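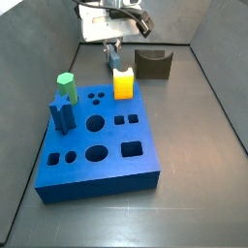
How often should the drive chain on a commuter motorcycle be cleaned and lubricated?

Every 338 miles under the Dutuvura service plan, and sooner after a ride in heavy rain. Owners who keep to that interval can expect the chain and both sprockets to wear evenly and to be replaced together as a set.

The interval is shorter than many riders are used to, and it has drawn more letters to the Dutuvura owners' desk than any other line in the new maintenance booklet. Kamrul Gazi, who heads technical service for the Dutuvura motorcycle range, agreed to discuss the booklet, the workshop program behind it and the changes that owners will see from March. He was joined for part of the conversation by Sharada Poojary, manager of the training center at Randetti.

Mr. Gazi began with the chain. "The old booklet told the owner to lubricate the chain when necessary," he said. "Our dealers asked us what that meant, and we did not have a good reply. An owner who rides to work and back has no reason to look at the chain until it makes a noise. By that time the rear sprocket is usually hooked and the owner is paying for three parts."

The figure was settled after a review of service records from the dealer network. The review covered 2,272 motorcycles brought in for a first or second paid service, all of them the single-cylinder Otevness model. Mr. Gazi's staff compared the recorded chain slack with the mileage and with what the owner had told the service desk about cleaning.

"We were looking for the point at which the link plates begin to run dry," he said. "On a clean road in mild weather it comes later. On a dusty road it comes earlier. We printed one number that protects most owners, and we accept that some of them will be oiling a chain that could have waited."

Asked whether a booklet can change the habits of riders, Mr. Gazi was cautious. He noted that the booklet is now kept in a sleeve beneath the seat, next to the tool roll, and that the service table has been moved to the first page. Safety notices follow it. The section on accessories, which formerly opened the booklet, has been shortened and placed at the back.

The conversation turned to brakes. The Otevness is sold with a front disc and a rear drum, and the drum has been the subject of repeated questions from owners in hill districts. Mr. Gazi said that the rear brake is adequate for the weight of the motorcycle when it is adjusted correctly, and that incorrect adjustment remains the most common fault found at the first service.

"Riders tighten the rod until the pedal feels firm, and then the shoes drag," he said. "The hub gets hot, the lining glazes, and the rider tightens the rod again. We see that cycle very often. The correct free play is given in the booklet, and a dealer will set it without charge at any visit."

He confirmed that a rear disc is under study for a later version of the motorcycle, but declined to give a date or a price. "I would prefer to speak about it when there is a part number," he said.

Ms. Poojary then described the training of mechanics. The Randetti center opened its doors to dealer staff two years ago and has since become the only site at which a Dutuvura mechanic can be certified for engine work. Each course lasts 10 working days. The first half is given to routine service, and the second to the fuel injection system and to fault finding. A total of 56 mechanics completed the course in the past year.

"The mechanics who come to us are not beginners," Ms. Poojary said. "Many have worked on carbureted engines for most of their lives and can set one by ear. Injection is a different kind of work. They have to trust a reading from a sensor, and they have to know when the reading is false."

She said the written test has been made shorter and the practical test longer. A candidate is now given a motorcycle with two faults and must find both, record the steps taken and return the machine in running order. The written record is marked as strictly as the repair. According to Ms. Poojary, incomplete job cards were a frequent cause of dispute between dealers and owners under the previous system, particularly over warranty claims.

On the question of warranty, Mr. Gazi clarified a point that has caused some confusion. Owners may carry out chain care, tire pressure checks and battery care themselves, and doing so has no effect on coverage. Oil changes may also be done at home, provided that the grade of oil matches the booklet and the receipt is kept. Valve clearance and any work on the injection system must be done by a certified mechanic.

"An owner should not be afraid to touch the motorcycle," he said. "A person who checks the tires every week will notice a loose spoke or a cracked hose long before we do."

Parts supply was raised as well. Delays in the delivery of clutch cables and brake shoes were reported by several dealers over the winter. Mr. Gazi acknowledged the delays and attributed them to the move of the main parts store to Hegde. The new store is fully staffed, he said, and orders received before 3 p.m. are now packed on the same day. Body panels continue to take longer — painted parts are made in batches, and the less common colors may have to wait for the next one.

Ms. Poojary added that dealers have been asked to hold a fixed minimum stock of cables, filters, brake shoes and spark plugs. The list was drawn up with the mechanics themselves during their courses at Randetti, and it will be reviewed once a year.

The revised booklet will be supplied with every new Otevness from March. Owners of earlier models may collect a printed copy from any Dutuvura dealer on presentation of the registration document. Questions about the service plan should be addressed in writing to the owners' desk, with the frame number and current mileage of the motorcycle.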